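Comment un robot sait-il où poser la main ?

Un robot ne comprend pas ce qu'il voit. Sa caméra lui fournit une grille de points colorés, et un logiciel doit y retrouver les objets. Cette première étape se nomme la perception. Sur un drap gris, l'exercice est difficile : chaque pli crée une ombre que le programme peut confondre avec un bord. 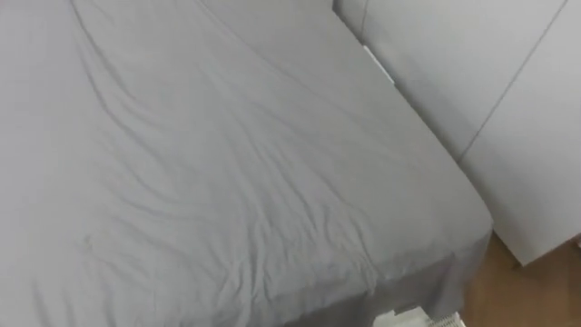 Un drap gris et ses plis, à côté d'un meuble clair.

Le logiciel Juteo compare donc plus de 200 petites zones de l'image. Il cherche ensuite les lignes longues et droites, qui indiquent souvent le bord d'un meuble.

Vient alors la planification. Le programme prépare trois trajets possibles pour la main et écarte ceux qui heurteraient un obstacle. 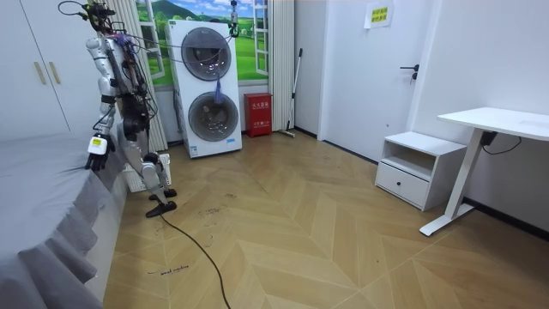

La dernière étape s'appelle le contrôle. Le logiciel envoie des ordres à chaque moteur, puis vérifie la position obtenue. Si le bras s'écarte du trajet prévu, l'ordre suivant est corrigé.

À toi de jouer : ferme les yeux et touche le coin de ton lit. Quelles informations ton cerveau a-t-il utilisées ?

Texte : Buppha Panyasiri

3 partages | 4 commentaires
© Brastent Jeunesse, 23/11/2025 | Contact | Haut de page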